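Small Blocks, Big Tables
Speaker notes, Skendholm community playgroup evening
Sorcha Baxter

Slide 1. Welcome
Thanks to Odette Vidal for the invitation, and for the slices on the back bench (get one before they go, I've had two). Say who I am: 7 years running the block corner at Predby, and a lifelong tragic for anything you can stack. Ask who's got a tub of blocks at home. Ask who's trodden on one in the dark. Wait for the groans!

Slide 2. Why I love a plain cube
A cube looks the same whichever way a kid plonks it down. You can't put it in the wrong way round. The littlies get a result in the first ten seconds, and the older ones start fussing over edges and corners, lining everything up with one eye shut. I could watch that all day.
Pass the tin around now. Tell them to keep their hands busy while I talk — I'll get it back at the end.

Slide 3. How many is enough
Story about the 400. When I started we had 400 blocks in one enormous crate, and the favourite game was tipping the crate over. Lovely noise. Not much building. Aurélien Collet suggested putting out 50 and hiding the rest in the storeroom, and the mood at the table changed that same morning. Kids were bargaining for colours and talking about what went where.
Then go further. Try a handful. Ask the room what you could make with fewer blocks than you've got fingers on one hand, and let them answer. Someone always says a couch.

Slide 4. The table
My favourite topic, so watch the clock. Floor building is grand for towers and roads, but a table brings everyone's eyes up level with the work. We use the old one from Grumgate, sanded back in June by Tadeo Retamal, who did a beautiful job. Clear everything else off it first. Cups, crayons, the sultanas, the lot.
Mention height: elbows just above the top when the child is standing. Chairs are optional and mostly get in the way.

Slide 5. Colour on bare wood
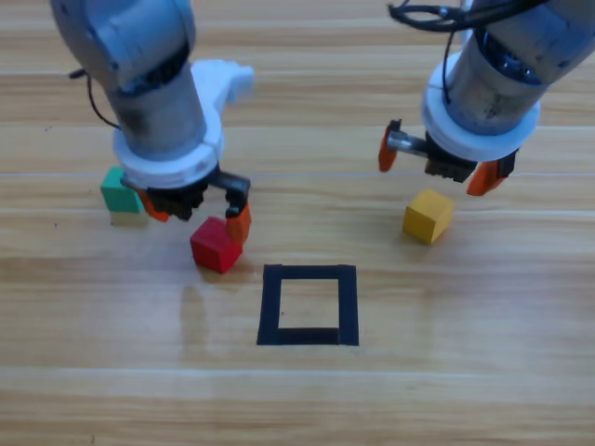 Colour does so much of the work when you only put out a few blocks, and I get a bit carried away about this one! Strong colours on light timber practically jump at you. Look at the red against that pale grain, and the yellow one sitting by itself on a slight angle. Then there's the smallest building project going, the teal-green cube on top of the pale yellow one. Two blocks and it's already a stack, with a top and a bottom to talk about. Ask the room which cube they'd pick up next and where they'd put it. Take three or four answers, then ask someone to argue for leaving it alone.

Slide 6. Games to take home
Copy Me: build something with two blocks, and the child makes the same with theirs. Swap over.
Mallet: our house game, named after Consuelo Valderrama's dog. One person describes a stack without pointing and the other builds it. "Green on yellow, bit to the left, no, your other left." Play a round up the front with a volunteer and do it badly on purpose.
Shape Home: tape an outline on the table and see which blocks fit inside. Good for the end of a session, when everybody's getting ratty and needs one quiet job.

Slide 7. Questions
Likely ones: washing (damp cloth, dry straight away), splinters (fine sandpaper, keep a bit in your pocket), and what to do about throwers (soft balls, outside, with my sympathy).
Get the tin back. Remind them the games sheet is by the door, next to the sign-up list for the Predby open morning.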